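Chapter 6
Who Runs the House? The Domestic Comedy on Film
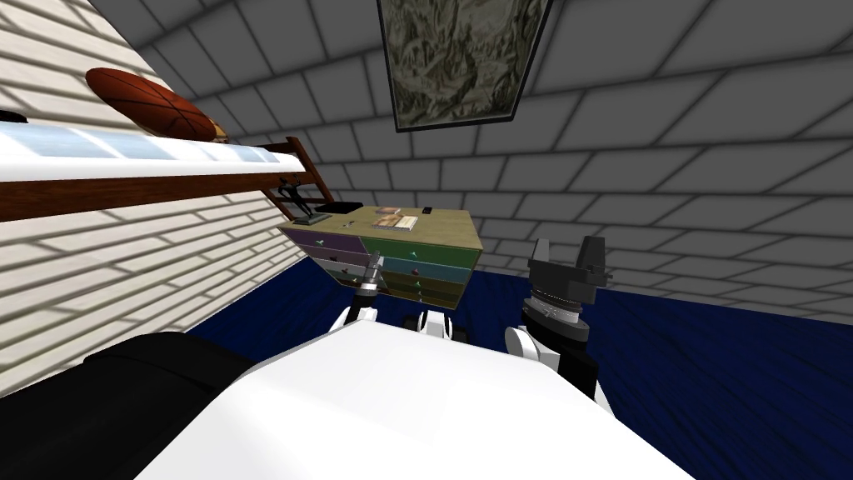
FILM GENRES

The domestic comedy is one of the oldest kinds of film story and one of the cheapest to make. It needs a family, a few rooms, and a problem that can't be put off until tomorrow. A pipe bursts during a birthday party. A grandmother moves in for two weeks and stays for the winter. The people in these films seldom save anyone's life, and the plot often turns on who was supposed to buy the milk.

In this chapter we look at how such films are put together. We will follow one of them, Stostness, through all three of its acts, and compare it with two others, The Nokard Place and Mornings at Tritum. You don't need to have seen them. The scenes we discuss are summarized as we come to them, and the script pages you need are printed in the back of the book.

Stostness was written by Elvira Nina and directed by Junpei Kikuchi. It takes its name from the town where the story happens. A married couple, Ruth and Paul, run a hardware store downstairs and raise their children upstairs. When Ruth breaks her ankle, Paul has to do both jobs. He thinks he can. The first third of the film shows him finding out what the second job is.

Nina's first draft ran to 184 pages, far too long for a comedy. A page of script usually plays for close to a minute on the screen, so the draft would have made a film of three hours. She and Kikuchi cut it in May, working at her kitchen table. Most of what they removed took place in the store. They found that the upstairs scenes moved faster, and that a short visit downstairs every so often was enough to remind viewers that the business was in trouble.

Their choice points to the first idea in this chapter, the home base. The home base is the place a comedy keeps going back to. In Stostness it is the kitchen. In The Nokard Place it is the front porch, where every visitor has to be dealt with before being let in. Once viewers know the home base well, a director can get a laugh from a small change in it. When Paul labels all the cupboards, we don't need to be told that he has lost track of where things go.

The second idea is the running problem. It is a small trouble that comes back several times, a little worse each time. Paul's running problem is a school form due on 5th June. He signs it, loses it, signs a second copy, and mails that one to a paint supplier. Kanako Sugiyama, who edited the film, placed these moments well apart so that viewers would almost forget the form before it turned up again.

The third idea is the witness. A witness is a character who sees the mess and says little. Ryota Ishida plays the neighbor in Stostness, and he has only 961 words of dialogue in the whole film. Much of his work is done by standing at the back door with a casserole dish. Toshio Ikeda fills the same place in Mornings at Tritum, though his character talks a good deal more and is wrong about nearly everything.

Section 6.1 deals with the home base, and Section 6.2 with the running problem and the witness together. Read the opening kitchen scene in the back of the book before you begin Section 6.1, and keep a list of every object that Paul picks up.

Terms to know: home base, running problem, witness, role swap, callback

Before you read
Think of a comedy you know well that is set mostly in one house. Write down the room you remember best and one thing that goes wrong there. You will come back to your notes at the end of Section 6.2.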